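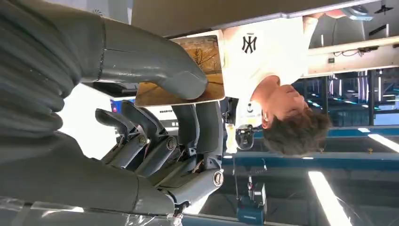 The tree-branches picture with the cream border. Hold it from both sides.

Section 2: Setting up the sign-in desk

I've done this desk at Farum more times than I can remember, so these steps are in the order I like. Analyn Sison does hers starting with the laptop and gets to the same place.

1. Sort the picture out before anything goes on the desk. Keep your thumbs on the border and off the glass if yours has glass (the older ones at Trostholm don't). Hanging height is in section 4.

2. Try an identity card before the first visitor turns up. Pinch it near the middle with the printed side towards you and see if you can read the name and address lines where you're sitting - if you can't, move the lamp or move yourself. It's small print!

Caution: identity cards go straight back to the person. Never put one in the organiser, even for a minute.
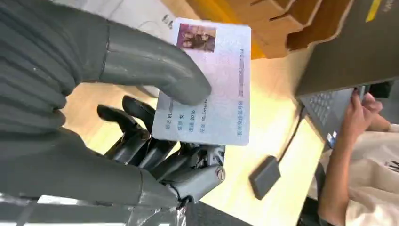
3. Put the cardboard organiser on the desk. Bundles go along the front row with a bit of space between them, and leftover cards go in a back compartment. I leave the middle ones empty because I always need somewhere to drop odd cards later on. A full set is 115 cards, so do count them in March when the new ones come.

4. Open the laptop behind the organiser, lid towards the visitors. The little black box on its cable goes off to the side, well away from elbows.

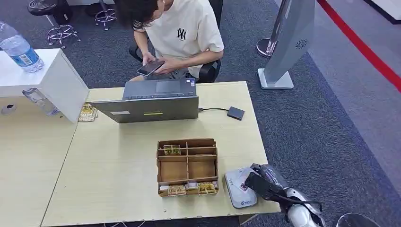
Whoever is sitting down should still have room to lean forward, so pull the organiser towards the visitors' side if it feels tight. Lộc Khương likes his right up at the front edge, and I've come round to it.

5. Last of all, the floor. Anything long, like the dark tube with the lumpy orange end, gets laid down clear of the chair wheels.

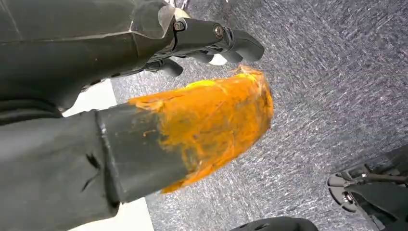
Please don't pick at the orange. Lift from the dark part instead and have a quick look at the rim where the colour starts. If you spot a new crack, tell Charito Galang and leave the thing where it is.

Note: packing up is the same list backwards, except the laptop, which I do first.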